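**Loravwood recalls finger tips on hand-held grippers after grip fault**

FODAMBERG, Jan 10, 2025 – Loravwood is recalling the finger tips on 48 of its Hoshino hand-held grippers after a fault that can leave the fingers partly closed when the operator lets go of the trigger. No one has been hurt.

The fault was reported by teams who use the grippers to record packing work, such as placing small household goods into cardboard boxes.
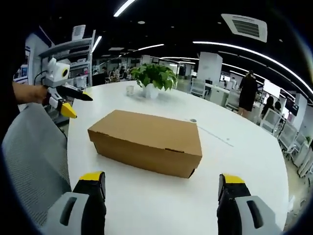
Loravwood has received 13 reports since May. In most of them, the fingers stayed on the item for a moment after release, and the item was dropped or pulled back out of the box. In 2 cases an operator's glove was pinched between the tips.

The company traced the problem to the adhesive under the tip pad. When it softens, the pad can slide inward and catch on the pad across from it. The trigger and cable are not affected.

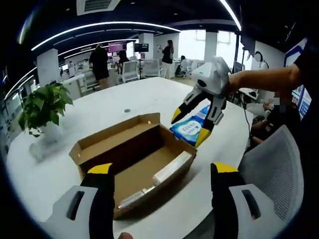

Customers should stop using any gripper with a pad that moves when pressed with a thumb. Units with firm pads may stay in use until new tips arrive, but operators should keep their free hand away from the fingers and unplug the unit before clearing a stuck item.

Replacement tips are held by a screw and take 8 minutes to fit. They will ship free of charge from the Pustow warehouse, and old tips should be returned in the same carton. Recordings made with a faulty unit can be kept – the fault does not change the position data – but Loravwood advises checking any in which an item was dropped.
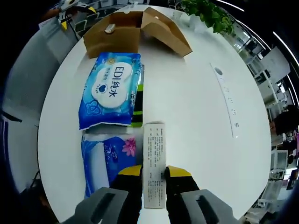
A hand-held gripper holds a printed card over a table with wipes, tissues and an open box.

Customers can request tips through the Loravwood service desk in Fodamberg.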